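**Product review: Perance fleece blanket, single size**
Sep 19, 2019

The Residential Services Office purchased 60 Perance blankets in August to replace older stock in the short-stay rooms. Each was washed 16 times at the laundry's normal setting before this review was written. The supplier, Eskildsen, delivered the full order in one consignment.

The fleece has kept its softness well. Slight bobbling was found along the hems after the later washes, but no stitching came undone. Residents found the blanket warm enough for early autumn when used over a sheet, although several asked for a second layer at night. 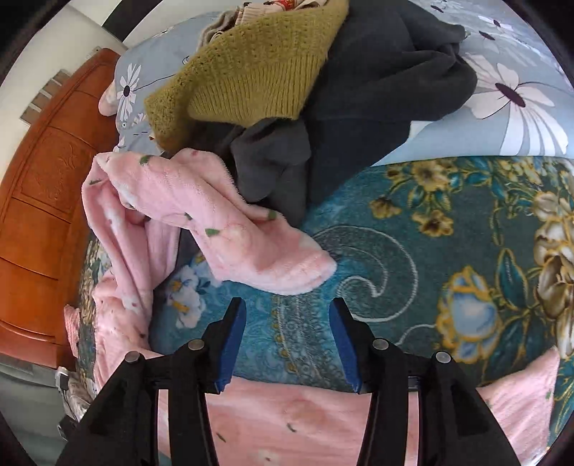
*Layered bedding, with pink and teal floral blankets.*

Drying times were shorter than for the Zirnon blanket reviewed last year. The Perance also folds flatter, and shelves in the linen store now hold more of them. Its care label is less satisfactory: the print is small and had faded by the final wash.

Renata Cabral, laundry supervisor, recommends washing the blankets apart from towels, which leave lint on the fleece. Sawsan Hijazi has approved the product for general use.

Rating: good. A further order will be considered once the supplier has replied on the matter of the labels.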